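Skiltent Opens Registration for Fourth Open Stitch Exhibition and New Beginner Courses in Hand Embroidery

February 23, 2021

Skiltent, the hand embroidery school in Pirnirau, announces today that registration is open for its fourth Open Stitch exhibition. The exhibition will take place in July in the long gallery of the Nyarko building. Together with the exhibition the school starts a new program of beginner courses, which can be followed at home by post and video or, when the rules allow it, in the studio. 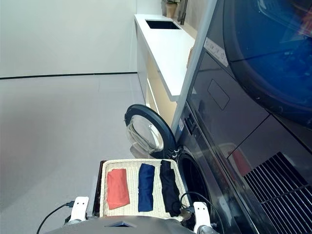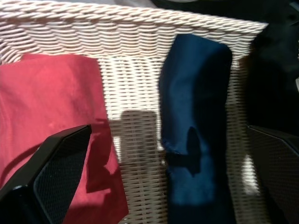
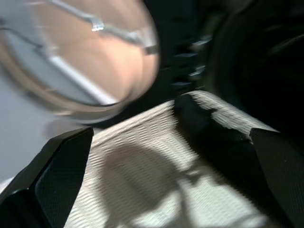
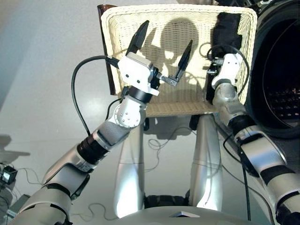 About the exhibition

Open Stitch is an exhibition for everybody who makes embroidery by hand. It is not necessary to be a professional, and it is not necessary to be a student of Skiltent. The first edition was a small one, with work hung on the walls of our own classroom. For the edition of this year we have the full gallery, with 600 square feet more than the last time, and for the first time we can show large pieces such as banners, bed covers and altar cloths without folding them.

The theme this year is "Edges." We ask the makers to think about the place where a piece of work stops: a hem, a border, a fringe, a line of couched thread around a shape, or the place where one color of silk changes into another. The theme can be taken in a free way. Last year the theme was "Water," and one of the pieces which the visitors liked most was a plain kitchen towel with a single blue running stitch.

"When I look at a piece, I go first to the edge," said Salamatu Iyamu, director of Skiltent. "There I see how much patience the person had on the last day. I have many pieces at home where the middle is good and the edge is in a hurry, so this theme is also for me."

Three groups of work are accepted:

Surface embroidery, including crewel, silk shading, stumpwork and metal thread
Counted work, including cross stitch, blackwork, Hardanger and canvas work
Whitework and openwork, including pulled thread, drawn thread and cut work

Work made by machine cannot be entered, but a piece can be sewn together or lined by machine if the embroidery itself is made by hand. Kits and printed designs are welcome in a separate section, and the name of the designer must be written on the form. Each maker can enter up to 4 pieces. A piece should be finished after the summer of 2018 and should not have been shown in Open Stitch before.

Selection and awards

A jury of three will look at all the entries from photographs and then choose the pieces for the gallery. The members of the jury are Bethel Derese, who teaches whitework at Skiltent, Mounir Shawky, textile restorer, and Noman Awan, who won the counted work award in the second edition. The jury does not see the names of the makers.

In every group there is one award of $300, given by Brivusen, a supplier of linen and thread in Pirnirau. There is also an award of the visitors, decided by paper votes in the gallery. In the last edition the visitors gave 3,211 votes, and the difference between the first and the second place was very small – the box was opened and counted again the next morning to be sure.

Mounir Shawky asks the makers not to wash or press a piece in the last days before they send it, if they are not sure of the dyes. "Every year a red thread goes into a white ground," he said. "If you have a doubt, please leave it as it is and write us a note. A small pencil line from the pattern is not a problem for the jury. A pink cloud is more difficult."

Accepted work can be sent by post or brought to the studio. Framed pieces must have a strong cord on the back and no glass. Unframed pieces should be rolled around a tube with acid-free paper, with the embroidered side to the outside. We return all work by insured post in the weeks after the closing of the exhibition.

New beginner courses

The new courses were prepared during the last year, when the studio was closed for a long time and many of our students wrote to ask how they could continue. Our teachers first made short videos for them, filmed at their own tables. Later these became full lessons, with a printed book and a packet of materials.

There are four courses at the start:

First Stitches. Eight basic stitches on a linen sampler, from running stitch to French knots. No experience is needed.

A Monogram in Satin Stitch. One letter, padded and worked in white cotton on a handkerchief. The student chooses the letter at registration.

Introduction to Drawn Thread. How to count, cut and remove the threads of the ground, and three simple hem patterns. Some practice with a needle is useful.

Thread and Color. Long and short stitch on a single leaf, with five shades of green. This course is the most slow of the four and it asks for good light.

Every course has six lessons. The materials come from Brivusen and are packed at the studio. The student receives the linen already cut and with the edges overcast, two needles, the threads wound on cards and the book. A hoop is not in the packet, as many people have one already, but it can be ordered together with it.

Ebuka Ogbonna, who organizes the courses, said that the lessons are made for people with little time. "A lesson is one evening for some students and two weeks for others. Both is fine. We do not close the videos after a date. My own mother is in lesson two since Christmas, and she unpicks more than she sews, but she sends me pictures of every leaf."

Students of the home courses can send a photograph of their work after each lesson and receive a written comment from the teacher. Once a month there is also an open evening by video, when students can show a problem at the camera and ask for help. Typical questions are about thread that twists, knots that pull through, and fabric which becomes loose in the hoop.

Groups in the studio will be small, with a maximum of six persons at two tables. The dates will be published when we know what is permitted. Students who registered for a studio course which was canceled last year have the first choice of a place and pay nothing more.

How to register

Forms for the exhibition and for the courses can be asked for at the studio by telephone, by post or through the contact page of Skiltent. For the exhibition please add to the form two photographs of each piece, one of the whole front and one of a detail, and also one of the back if the maker agrees to show it. The back has no influence on the selection, but visitors like to see it, and we will print some of the backs in the catalog.

Makers who need help with the form or with the photographs can call Ebuka Ogbonna on weekday mornings. The form is also available in large print.

About Skiltent

Skiltent is a school and studio for hand embroidery in Pirnirau. It offers courses for beginners and advanced students, a lending library of pattern books and frames, and a repair table where the public can bring damaged household linen. The Open Stitch exhibition is organized by the school together with Nyarko, the owner of the gallery, and is supported by Brivusen.

Contact for the press

Ebuka Ogbonna
Courses and exhibitions, Skiltent, Pirnirau
Photographs of work from earlier editions can be sent on request. Interviews with Salamatu Iyamu and the members of the jury are possible by telephone or video.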